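泰西迪亚机械臂开放日 常见问题

最后更新:2021年1月28日,星期四

报名邮箱里的来信,读多了会发现大家问的都是那几件事。下面一次答完。没答到的请继续写信,我们会装作是头一回听说。

开放日到底看什么?

看两条机械臂在桌上摆弄厨房玩具。锅、铲子、假蔬菜,诸如此类。想看人形机器人翻跟头、端咖啡、和市民握手的朋友,我们没有,隔壁园区也没有,别去敲他们的门了,上次他们打电话来抱怨过。

一场多长时间?

60分钟。前二十分钟讲解,中间演示,最后提问。提问环节经常拖堂,赶火车的请坐靠门那一侧。讲解由上田凉太(Ryota Ueda)负责,他语速很快,请他慢一点他会答应,然后照旧。

要收费吗?

不收。茶水也不收,不过茶水的水平与价格相符。

小孩能来吗?

能,满六岁就行,需有大人陪同。要提前说明一件事:桌上的玩具是机械臂的,不外借。去年八月有位小朋友为此哭了整整半场,家长也很尴尬,最后是克里希纳穆尔蒂·赖(Krishnamoorthy Rai)从自己办公桌上拿了个橡皮鸭子才收场。鸭子至今未归还,我们也不追究了。

为什么用玩具,不用真的厨具?

便宜,轻,摔不坏。一口真铁锅从半空掉下来,桌面和在场所有人的心情都会受影响。另外,假梨不会烂,真梨放一个周末就会变成另一个研究课题。

玩具还有个好处,形状杂。圆的、扁的、带长柄的都有,夹爪对付每一种都得换个思路。锅柄好抓,梨滑,毛巾最麻烦:它没有固定形状,今天这样皱,明天那样皱,而机械臂偏偏指望世界保持原样。

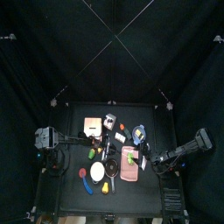 所以演示里凡是碰到布的环节,请大家多给一点耐心。让机械臂夹起一条摊平的毛巾,听上去是幼儿园水平,做起来经常捏到空气。捏到空气的时候它会一本正经地把空气搬到指定位置,再松开。观众通常在这里笑,笑是允许的。

四周为什么挂黑布?是不是有什么不能看?

没有秘密。黑布是为了让背景干净、光线稳定。从前没挂布的时候,有人穿一件亮黄外套从后面走过,当天下午的数据就都带上了那件外套的影响。外套的主人是杨宇镇(Woo-jin Yang),他现在上班穿灰色。

黑布里面拍照不太好看,这一点收到过投诉,我们承认。

机械臂是自己动的,还是有人在后面操纵?

两种都有,演示时会讲明白。第一段由水野壮太(Sota Mizuno)遥控,第二段由程序自己来。分辨方法很简单:动作流畅、看着像个急着下班的人,那是水野;动作犹豫、在锅上方停很久、好像在反省人生的,那是程序。

成功率有多少?

看任务。把东西放进碗里这一项,上一轮测试做了96次,逐次都有记录,现场可以翻阅记录本。我们不在网页上写百分比,原因是写过一次,被人截图发到论坛,标题起得比我们的论文好得多。开放日当天的表现则另算,机器和人一样,有观众就紧张。

会不会伤到人?

观众席和工作台之间有一道线,请站在线外。演示期间手不要伸过去,不要帮忙扶锅,不要替它把掉下来的辣椒捡回桌上。它掉了就是掉了,我们会停机再捡。急停按钮归工作人员使用。每场都有人问能不能按一下试试,答案每场都一样。

我能亲自遥控吗?

每场留5个名额,现场抽签,每人3分钟。没有经验不要紧,有丰富的电子游戏经验反而要小心,这类朋友普遍下手太快。规定动作是拿起一样东西再放下。抽中以后要求直接挑战叠毛巾的,我们不拦,时间到了一样换人。

签是纸签,放在饼干盒里,不接受提前打招呼。雷诺(Jérémie Renaud)的岳母来过两次,两次都没抽中。

可以拍照录像吗?

可以拍,请关闪光灯。闪光灯一亮,相机看到的东西就变了,程序会重新认一遍桌子,大家一起等。录像发到网上也没关系,麻烦不要配惊悚音乐。

你们和波卡德(Pokard)是什么关系?

借过他们的会议室。仅此而已。每次都有人拿着他们的宣传册来找我们签到,前台已经学会微笑着指路。

机械臂会抢走我的工作吗?

如果您的工作是把一只假梨从桌子左边放到右边,而且不介意偶尔放歪,那么有一点风险。其余各行各业的朋友,暂时可以安心看演示。严肃的讨论放在提问环节,上田对这个话题准备了很多张幻灯片,请至少问一句,不然他会自己讲起来。

怎么去?能停车吗?

坐公交到丰特斯(Fontes)站,出站过马路,走到吉萨莱蒂大楼(Gisaletti)的侧门。正门那天不开,门上贴了纸,纸经常掉。停车位很少,来晚了只能停到河边,走回来要爬坡。

迟到了还能进吗?

讲解期间可以,从后门悄悄进。演示一旦开始就得等这一段结束。门一开会带进外面的光,黑布也会跟着飘,水野会叹气,整间屋子都听得见。

报了名又来不了怎么办?

回复确认邮件,写“取消”两个字即可。不必解释缘由,更不必附病历,已经有人附过了。空出来的名额按候补顺序通知。

下一场什么时候?

日期定下来会更新在本页顶部。催更的邮件会收到自动回复,自动回复是杨宇镇写的,语气有点冲,我们已经和他谈过。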